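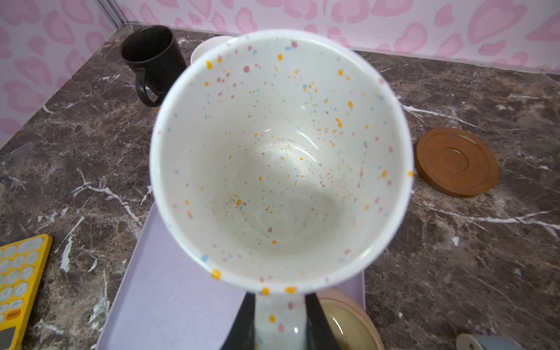

Minutes of the Kutley Allotment Society, 21 Dec 2019

Chair: Azadeh Ghaffari. Present: 30 members.

1. Water. The new pipe from the Stasturis side is laid until plot 37. The bill was 919 pounds and it is paid.

2. Rent. It stays the same until June. Two members asked to pay in parts and this was agreed.

3. Hedge. Mr Abbasi will cut the side along the lane before the birds start to nest.

4. Other matters. The lock of the lower gate is stiff. Azadeh will bring oil.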